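Home | Cells | Notebook | Parts Log | Contact

Reading time: 2 minutes

Workshop notebook, Tanthorpe site
Cell: Drilholm two-arm tabletop
December 26, 2022

Purpose of entry: service of the right gripper at 1,752 hours, ahead of the 2,000-hour inspection. The interval was brought forward after the right fingers were reported slow to close during plate work. The left gripper was serviced in September and was only checked on this occasion.

Both arms were moved to the service position and power to the grippers was removed at the cell switch. The right fingers were taken off and wiped down. A thin film of starch had collected at the pivots, as it did on the left side in September. It was removed with a damp cloth and a nylon brush. No solvent was used. The finger screws were replaced from the Plorkine kit and marked with paint pen.

The cable of the right gripper had been tied too close to the last joint, which left no slack when the wrist was turned fully inward. The tie was cut and a new one placed 23 mm further back. The wrist was then turned by hand through its full range, and the cable did not pull. The same measurement should be used on the left arm at its next service.

Grip zero was set again with the fingers closed on the gauge block. Two passes were made. The first gave an uneven reading and was discarded. The second was accepted and saved under the Caldeira profile, replacing the September values. The old file has been kept in the archive folder.

The cell was then returned to the steamer task for a functional check at reduced speed, with the lid off and placed to the left of the pot.
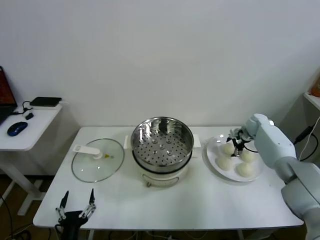
Right gripper over the plate of buns, functional check after service.

The bun task remains the preferred check after any work on the fingers. A soft item shows excess closing force sooner than the gauge block does, and the marks are easy to read afterward. Staff are asked to keep to the plain round buns so that results can be compared between entries.

Closing speed on the right side is back within the limits on the cell sheet. A faint click was heard from the right wrist at the start of the first move and was not heard again. It is recorded here in case it returns.

Open items:
- Order one further Plorkine screw kit. The drawer is now empty.
- Repeat the grip zero on the left arm using the same gauge block.
- Tidy the floor cables under the main table before the inspection.
- Confirm that the Caldeira profile loads after a cold start. This was not tested today.

The cell was released for normal use at reduced speed. Full speed is to be restored once the cold start has been confirmed and signed on the cell sheet.

This site uses cookies to remember your notebook settings. Accept | Manage preferences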